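**Grasp planner, July notes** 🧵

Spent the morning on the new planner in Nindora. It's still far too keen on stripes! Checks bend over every fold in the sheet and it scores them as edges you could pinch.

Turned the depth weighting up to 7 and reran all 637 saved views. Crumpled packets on plaid are my worst case by miles.

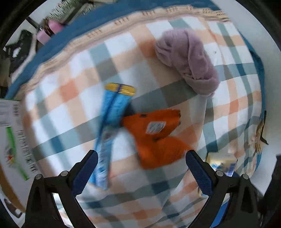
Chae-won Yoo reckons the weighting is a red herring and I should mask the background pattern first, then plan.

Fair! Trying that tonight. Soft cloth bunched up on checks is the next test, and the mask has to keep the fuzzy bits

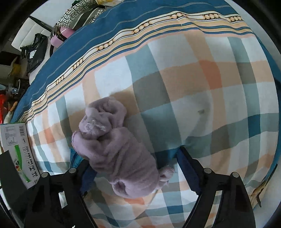

or the planner trims the outline and closes too early. 581 views labelled so far, more tea needed.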